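Search this site
Enter keywords
Go

Print | E-mail

Szu-yu Kwan
Thread: part numbers for small repair shops

Posting my notes on part numbering. I redid the scheme at Tostlow in April and several people asked for the reasoning. We fix sewing machines and small motors. Stock is 800 line items, mostly screws, springs, brushes and belts.

The old scheme was what the literature calls a significant number. SCR-M3-08-PH-ZN meant screw, M3, 8 mm, pan head, zinc. Readable, and everyone liked it for the first year.

Problem one: the category letters ran out of meaning. A shoulder screw went under SCR. Another shoulder screw went under PIV, for pivot, when a different person entered it. Same part, two numbers, two reorder points.

Problem two: a property changes and the number becomes false. Buser moved one of our springs from zinc to black oxide. Fit and function are identical. The number still said ZN, so someone opened a second record and we carried both for a year.

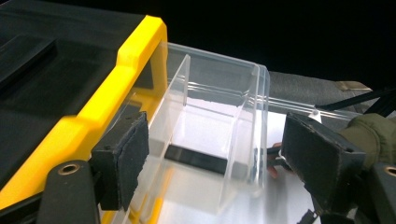 Problem three: length. Long codes get shortened when people write them by hand. SCR-M3-08 was on half the work orders, and it matches more than one record.

The new scheme is a plain serial. Four digits, issued in order, starting at 1,000. No category, no supplier, no size. 1047 comes after 1046 and that is all it says.

All the properties moved to fields: thread, length, head, finish, supplier, supplier code. You search the fields and you write down the number.

Nabila Ait Brahim asked why I didn't start at 1. Leading zeros. Spreadsheets strip them, and then 0047 and 47 are the same part in one file and two parts in another.

She also asked about check digits. I left them out. With four digits and a description next to the number on every order, a transposed digit gets caught by whoever reads the line. If you key numbers blind, add one.

Rule for when to issue a new number: if the two parts can't be swapped in every machine we service, they get separate numbers. If they can, one number and two supplier codes. This is the usual form-fit-function test with fewer words.

The rule needs a tiebreaker for belts. Clasix and Benkirane both list a belt with the same pitch and tooth count, but the widths differ slightly. They swap in most machines and rub the guard on one. Separate numbers.
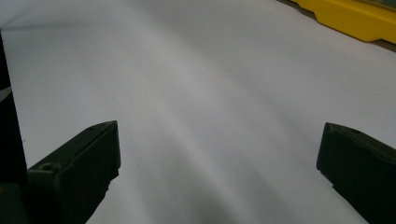
Location is its own field too. I've seen shops use the shelf position as the part number. It works until you rearrange the shelves, and then every old work order points at the wrong part.

Migration. I exported the old list, sorted on the property fields and merged duplicates by hand. That removed 128 records. Most were double entries from the pivot/shoulder problem or a finish change.

Old numbers stay in an alias field that is searchable and never printed. Anyone with an old work order can still find the part. I don't plan to delete the aliases.

Retired numbers are never reused. Mark the record inactive and leave it. You will not run out of integers.

Complaints so far: people miss being able to read the number. Fair. The description field now has a fixed order (noun, size, length, type, finish) and prints on the same line, so the information is still there.

One mistake of mine. I let the description be free text for the first week. I had to fix "screw, pan" and "pan screw" on a Sunday. Set the word order before you import anything.

If you have fewer than 100 parts, keep whatever you use now. The trouble starts when more than one person can create records.

Kits and assemblies get ordinary serials from the same sequence. A separate parts list says what goes in them. I have only 3 so far and will post again when there are enough to test it properly.

Contact | Copyright Szu-yu Kwan | Back to top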